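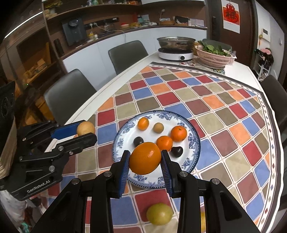
Why do peaches and plums keep softening after harvest when oranges do not?
Peaches and plums are climacteric: ripening continues off the tree, driven by a burst of ethylene and a matching rise in respiration. Citrus is non-climacteric. Its sugar content is fixed at picking, and later changes are mostly water loss and decay.

Unit 6. Respiration and storage life
Notes: V. Skjelbred

6.1 Definitions
Respiration rate is reported as mg CO2 per kg of fruit per hour. It is measured in a closed jar (static method) or in a jar with constant airflow (flow-through method). We use the static method in lab. Record the headspace volume before sealing; most errors in last year's reports came from using the full jar volume.

6.2 Worked calculation
Fruit mass 702 g, headspace 4000 mL, sealed for one hour. Carbon dioxide rises by 400 ppm.
Volume of CO2 produced: 4000 x 0.0004 = 1.6 mL.
At 20 °C, 1 mL of CO2 has a mass of 1.83 mg, so 2.93 mg was released.
Rate: 2.93 / 0.702 = 4.2 mg per kg per hour.
Do not leave jars sealed past the point where CO2 reaches 0.5 percent. Above that level the gas begins to suppress the process being measured.

6.3 Ethylene and mixed loads
Climacteric fruit should not share a room with ethylene-sensitive produce. In citrus, ethylene breaks down chlorophyll in the peel and is used commercially for degreening. It does not raise sugar. Peel color is therefore a poor index of maturity; use the ratio of soluble solids to titratable acid.

6.4 Lab
Each bench receives one lot, Zamudio or Bonport. Hold jars at 20 °C and take a second reading after 36 hours, with the lids off between readings. Report both rates and the percent weight loss. Reports are due before the May review session.

Reading: Pukel, chapters on gas exchange and peel disorders.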